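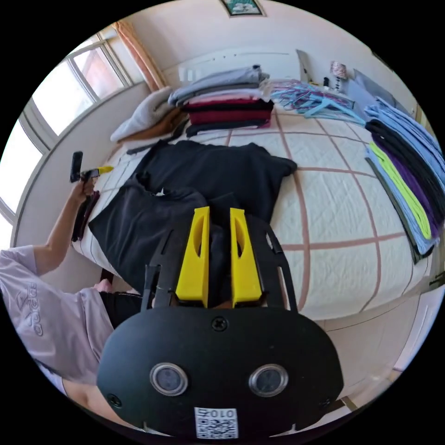 Why do clothes wrinkle, and why does folding help?

Clothes wrinkle when their tiny threads get bent and then stay bent. Folding helps because it lets you choose where the bends go.

Let's back up a little. A T-shirt looks like one smooth thing, but up close it is a crowd of threads looped around each other. Cotton threads are made of cotton fibers, and a fiber is thinner than a hair. Inside every fiber are long chains of stuff called cellulose, all holding on to their neighbors. They don't hold on very hard. When you sit on the shirt, or wad it up, or use it as a pillow during a car ride, some of those chains let go and grab a new neighbor. Now they are holding on in a bent position, and they are perfectly happy there.

Water makes this much easier. So does heat. A load of laundry left in a warm heap after the dryer stops is getting both jobs done at once: the warmth loosens the chains, and the heap squashes them into whatever shape the heap likes. Heaps have terrible taste.

An iron uses the same trick, except that it presses the cloth flat while the chains are loose. Then the cloth cools down and stays flat, until you put it on.

Do all clothes wrinkle the same?

They don't. Cotton and linen wrinkle a lot. Wool is springy and mostly straightens itself out if you hang it up and leave it alone. Polyester is a kind of plastic, and it hardly bothers to wrinkle unless it gets quite hot. This is why your soccer shirt can live at the bottom of a bag until December and come out looking fine. (It will not smell fine. That is a different page.)

How do you fold a shirt?

Lay it face down on something flat. A bed is good. Smooth it with your hands, especially the sleeves, which like to sneak underneath. Fold one side in toward the middle, sleeve and all, then the other side. You should have a long rectangle. Fold the bottom up to the collar, and flip it over.

If it looks like a squashed bat, shake it out and start again. My first 50 looked like bats.

Pants are easier. Put one leg on top of the other and fold them in half, then in half again. Sweaters go like shirts, only fatter. Fitted sheets are a subject on which grown-ups disagree, loudly, and I have seen plenty of them just roll the thing into a ball and shut the closet door.

What goes on the bottom of the stack?

Heavy things, such as jeans and thick sweaters. Thin, slippery things go on top. A stack built the other way leans, and then it slides, usually when you are carrying it up the stairs. Keep your stacks low, too. The shirt you want is always in the middle, and pulling it out is how most stacks come to an end.

Can I just shove everything in the drawer?

You can. The drawer won't stop you until it is too full to close. Your threads will bend wherever they please, and you will go to school with a crease across your stomach.

Try this at home

Take two clean cotton handkerchiefs. Scrunch one into a tight ball and fold the other neatly. Put a heavy book on each and leave them overnight. In the morning, open them both and look at the lines. Then dampen your hands, smooth out the scrunched one, and see how much of the mess you can talk it out of.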